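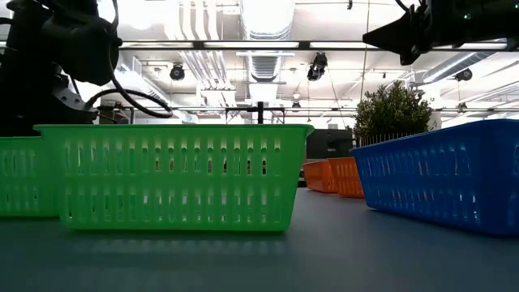
A two-arm station at Gretton, with baskets on the table for sorting work.

About Gretton

Gretton collects examples for learning systems that control robot arms. Our customers build the software. We supply the recordings it learns from: a person guides two arms through a task, the station logs what the arms did and what the cameras saw, and the result goes into a set with many others of the same kind.

We do this for companies that make warehouse equipment, for a few appliance manufacturers, and for university groups that have a good model and no room to keep arms running all day. Most of the tasks are ordinary ones. Sorting items by color, moving things between baskets, folding cloth, putting lids on containers, closing drawers. They are easy for a person and still hard for a machine, and a system usually needs to see them done many times, in slightly different ways, before it can do them at all.

How we started

Leandro Salcedo and Lakshmi Pisharody started the company after working together on packaging lines. Leandro had spent years programming arms by hand, point by point, and rewriting the program whenever a supplier changed a carton. Lakshmi ran the test floor. They rented one room, bought two secondhand arms, and recorded their first set themselves, taking turns at the controls. It was a set of 50 recordings of a cup being moved from one side of a table to the other. The customer rejected it. The cup had started in nearly the same place each time, and the trained system could not find it anywhere else.

That set is still on our server. New operators are shown it in their first week.

The work

A job begins with a task sheet. The sheet says what is on the table at the start, what has to be true at the end, and what is allowed to change in between. We write it with the customer, and it often takes longer than people expect, as most tasks have a step that everyone does without thinking about it. "Put the blocks in the basket" leaves open which hand, which block first, and what to do when a block lands on the rim.

Next we set up the station. Baskets, trays and props are placed from a layout list that changes between recordings, so the green basket is not always on the same side and the blue one is not always turned the same way. We leave background items on the table on purpose when the customer agrees to it. A system trained only on bare tables tends to do poorly in a real kitchen or stockroom.

Then the operator runs the task. Both arms are driven by hand controls at a separate desk. Failed attempts are kept and labeled as failed. Some customers want them and some don't, but it costs us little to save them, and we can't go back and make them later.

Each recording is checked by a second person who did not run it. The checker watches it through at normal speed, marks the start and end of each step, and writes one plain sentence saying what was done. If the log and the video do not line up, the recording is thrown out. A standard set is 4000 accepted recordings. Smaller sets are possible for a first trial, and we usually suggest one.

Our software

We record with a program called Jitamine, which we wrote ourselves after two others dropped camera images under load. It stores joint positions, gripper opening, and video on one clock. Customers receive the files in an open format, with a reader and a short manual. They do not need a license from us to use them.

Randora is our checking tool. It shows all camera views side by side with the arm log underneath, and it keeps a history of who marked what. When a customer asks why a certain recording was accepted, we can look it up.

People

Leandro Salcedo runs engineering and is the person to ask about arms, grippers and mounting.

Lakshmi Pisharody runs operations. She writes most of the task sheets and handles scheduling.

Peadar Phelan looks after Jitamine and the storage system.

Līga Grigaitė leads the checking team and trains new checkers.

Trinidad Carrasco leads the operators, 7 of them at present. Operators are employees and are paid by the hour, with no bonus tied to the number of recordings. We tried a bonus once and the recordings got faster and worse.

What we don't do

We don't train models or sell finished robots. We don't record people in their homes. Sets made for one customer are not resold to another unless the contract says so, and in that case the price is lower. Objects sent to us for a job are returned or recycled at the end of it, whichever the customer prefers.

Where we are

Our floor is in the Talpur building, on the ground level, with a loading door at the back. Customers are welcome to visit while their set is being recorded — in fact we ask for at least one visit, early on, as it is much cheaper to change a task sheet at that stage than after a month of work. Please arrange it with Lakshmi beforehand. Other customers' jobs may be running, and we have to screen those stations off.

We are taking bookings for sets that start in June. For a first estimate, send us a description of the task, a photo of the objects, and the kind of arm you plan to use.

Page last updated 2018-03-01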